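Storing Small Jewellery in a Shallow Open Box
Project report, Domestic Product Design, second year
March 2019

1. Background

Small jewellery is usually kept in whatever container is nearest. The module brief asked for a study of one everyday storage object and a proposal for improving it. We chose the shallow open box, as sold in gift shops and often kept in use long after the gift itself has been worn out.

A survey of 421 students in the Gorulstead halls was carried out before any design work. Of these, 381 kept at least part of their jewellery in an open tray or box without dividers. Tangled strands were the most frequent complaint, followed by lost earrings.

2. Method

A red box with a pale interior was used throughout. Sorting was done on a bed, the surface most respondents named. Beaded bracelets, rings, earrings, small charms and hair clips were included.
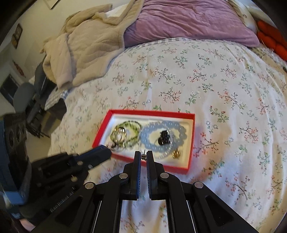

Figure 1. Contents with a pale blue scalloped dish used as a divider; bow-shaped hair clip in the dish, green beaded bracelet to the left.

The dish separates hard items from strands at no cost. It also takes up a good part of the floor of the box, and items outside it are still free to slide. We compared this layout with one in which bracelets were laid in directly, green at one end and blue at the other.

3. Observations

Bracelets with large beads hold their position fairly well. Fine strands do not – they settle into the gaps between larger beads and have to be lifted out with them. Cords and threads are a separate problem, as the loose ends find their way over the rim.

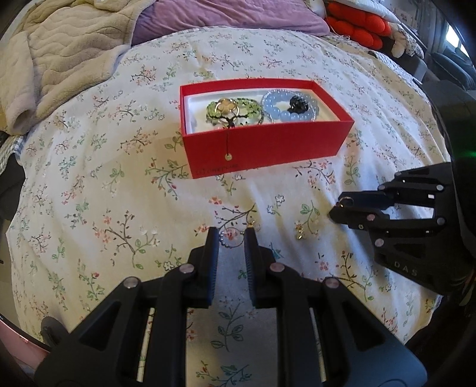
The patterned bedspread made matters worse. Charms and thin rings are hard to pick out against a small floral print, and a soft surface lets them roll towards any dip. A plain tray liner or a folded towel would be a better base for sorting.

Hair clips were awkward in both layouts. They stand higher than the beads and catch on fine strands, so they should be given a compartment of their own.

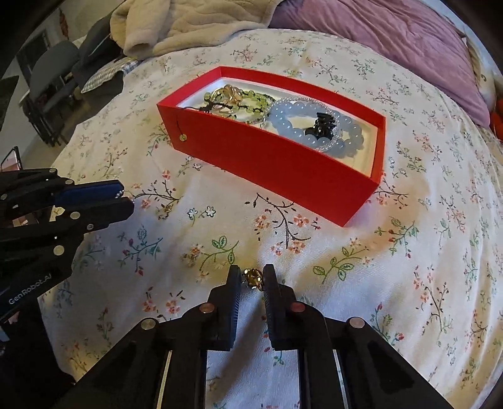 4. Proposed insert

The proposed insert, named Pramus, is a single folded card strip forming 5 compartments.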